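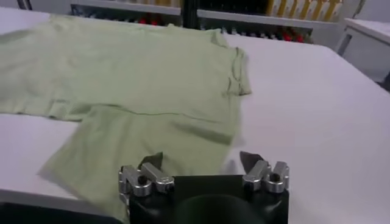

The Vigfúsdóttir Stands Off
Posted Feb 19, 2022 in Short Fiction

1. The gun

Gun went off before breakfast. One shot from the battery, so a ship, and a second right behind it, so a ship we did not want.

I ran. Left the ledger open, left the lamp burning, ran down Church Hill with one boot unlaced. Half of Famon was on the quay already, bakers and coopers and the minister's wife with her hair down. Rain coming sideways. And out past the bar, sails half in, the Vigfúsdóttir. She had 34 debtors in her hold and a letter for the magistrate, and we had all known she was coming since October.

"Don't let a boat out," somebody said. Then everyone was saying it.

I should explain about the Company. Grileteck held the lease on 1,000 acres up behind Indale, good grass and no hands to work it, and the directors across the water had had a notion. The jails at home were full of people who owed money. Ship them out, three years' labor each, debt wiped clean. Cheap. It looked very fine written down. I know because I was the one who copied it, as clerk to the magistrate, in my best hand, twice.

The town hated it. Wages, mostly, though the speeches were all about morals. A meeting in the rope loft, a second meeting, a pledge: no bread, no water, no pilot for any ship that brought them. I copied that too. Same pen.

2. The letter

The magistrate had gout and would not come down. He sent for me instead. He was in his chair by the fire with his foot up on a crate, and he wanted to know what they were shouting.

"That she's to go back, sir."

"Back where? She has crossed an ocean."

I said I didn't know where. He looked at the foot for a while.

There was a letter aboard, he said, and by law he could not refuse the ship until he had read it, and by the pledge no man in Famon would row out to fetch it. He had signed the pledge himself. Late in the evening, after punch. So here was the thing. A clerk was not a householder. A clerk had not been asked to sign.

"I can't row," I said.

"You can learn by dark."

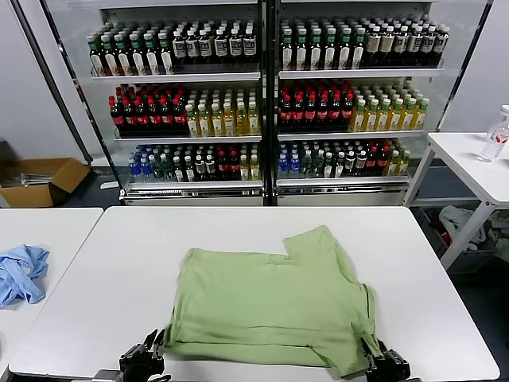
3. The boat

It was the widow's skiff, the one that leaked. I took it from the mud below the tannery, where there was no crowd. No lantern. I went in circles first, then something like a line. Hands raw before I cleared the point. I kept thinking of the ledger lying open, the lamp burning down next to it, the whole office on fire and me out here drowning for a letter.

The bar nearly had me. One wave came over the side and sat in my lap. I bailed with my hat.

Then her side was over me, black and wet and much bigger than she'd looked from the quay, and a voice wanted to know was I the pilot.

"Clerk," I shouted.

A silence up there. Then a rope.

The master gave me the letter right off, he had been sleeping with it in his shirt. He was a tired man. He asked could I spare any bread. I had a heel of it in my coat, soaked through, and he took that, and passed it down the hatch without biting it, and a hand came up and had it. A woman's hand. Nothing in the papers had said women.

I looked down. Shouldn't have. Faces all turned up at me out of the dark, gray as flour, not one saying a word. A boy asleep across somebodys knees.

"How long have you water for?" I asked.

"Not long enough to go back," the master said.

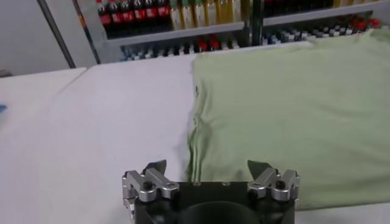
The sea had dropped by first light and they let me go down with the tide. I had the letter inside my shirt now, where he'd had it, and I rowed badly and looked at the water so as not to look at the ship. It had gone a soft pale green on the one side of me, shallow wrinkles all over it and the near edge gathered up in long loose folds, like a cloth somebody has spread on a white table and let bunch along the left. On the other side just the fog, white and flat. I could hear the crowd before I could see it.

They pulled me in by the collar. Somebody hit me, not hard. Traitor, Company man, all that. The cooper had a list of who was to be burned in straw that night and he told me I was on it now.

4. The reading

The magistrate read the letter in his chair. Then he gave it to me, and I read it, and it said what all the other letters had said. The debtors were to land. Indale was to recieve them. A fine of 100 pounds on the town for every week's delay, which he read out to me twice over.

"Did they look dangerous?" he asked.

I told him about the bread.

He sat. The fire wanted wood and I put some on. Down the hill they were still at it, singing now, the straw man with my coat on him probably half stuffed.

"Write this," he said. "That on inspection by an officer of the court the vessel is found short of water, and that a vessel short of water is a wreck in the eyes of the law. And the pledge says nothing about wrecks."

"Is that the law, sir?"

"Write it in your best hand."

So I wrote it. I sanded it and folded it and went back out into the rain with my boot still unlaced, down to the quay, to find somebody who would listen long enough for me to get to the end of it.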